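Skondik brings back the chore coat, again

9/6/22

Skondik has unveiled its autumn campaign, and if the pictures look familiar, it may be because the label has told much the same story for the past four seasons. Plain backgrounds, serious faces, a great deal of olive and navy. The new line is called Pruleck and is described in the press notes as "a conversation between work and rest". The notes run to 12 pages and do not say who is doing the talking.

The campaign was styled by Saron Alemneh, who joined the label in February from the knitwear house Assefa. Her influence is easiest to see in the cardigans, which are good, and in the scarves, which are very long. The rest of the range leans on the things Skondik always sells: a boxy jacket, a wide trouser, a heavy cotton shirt with the collar left alone.

There are 38 pieces in all. Several appear to be last year's shapes with a new button.

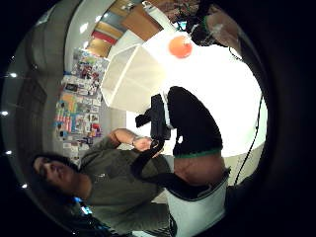
Long sleeves in olive green, pushed back at the forearm.

The bigger claim concerns the cloth. Skondik says the shirts and trousers are made from Jutarex, a blend it has developed with a mill it declines to name, and that the fabric "gets better with every wear". Most cotton shirts get softer with wear, and most shops would tell you so for nothing. Asked what goes into the blend, the label replied that the recipe was private. Asked whether any outside body had tested it, a spokesman said results would be shared "when the time is right".

Fasil Feyisa, the label's creative director, was happier talking about mood. "We wanted clothes that know when to be quiet," he said at the press preview. He added that the shirt at the centre of the line had taken two years to get right, though he could not say which part of it had been wrong.

Prices have not been released for the full range. The shirt will cost £100, up from last autumn's version, and the label puts the rise down to the new cloth. Without knowing what the cloth is, shoppers will have to take that on trust - or wait for the sale, as plenty did last year.

Alemneh, for her part, seemed less keen on the big words. She said she had mostly tried to make sure the sleeves were the right length and that people could sit down in the trousers.

Pruleck goes on sale online first, with shops to follow. Skondik has not said how many of its shops will stock the full line.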